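Zellau open day: the shared kitchen

The Saturday open day at Zellau covered the workshop, the store and, for those who stayed past the first hour, the shared kitchen at the rear. Our group went through in two lots. Nikola Malinowski led ours and kept to the subject of storage, drying and table service.

The residents cook for up to 300 sittings a month, most of them small. Cutlery is kept by type and not by place setting. Chopsticks are paired by colour, so a stray one is easy to match when the table is laid. Drying is done upright in perforated holders, as flat trays were found to hold water under the handles. The rice cooker and the steamer stay out on the shelf behind the table permanently.

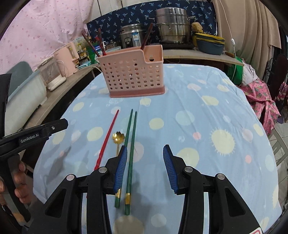 Jannik Kramer asked whether an upright holder was really better for chopsticks, given that the thin ends sit in the base, and said he stores his with the thick ends down and empties the base every night. Malinowski agreed on the emptying. The practice at Zellau is to rinse the base every 2 days and leave it inverted overnight.

Table coverings got a few minutes as well. Patterned cloths are preferred for daily use. Plain ones show soy sauce after one meal and go to the wash too often.

We finished in the store, where almost 400 pieces of crockery are shelved by diameter. The labels are handwritten and some have faded. Tea was served at the end of the tour. Allow 7 minutes on foot from the bus stop, and use the side gate, as the front one is locked on open days.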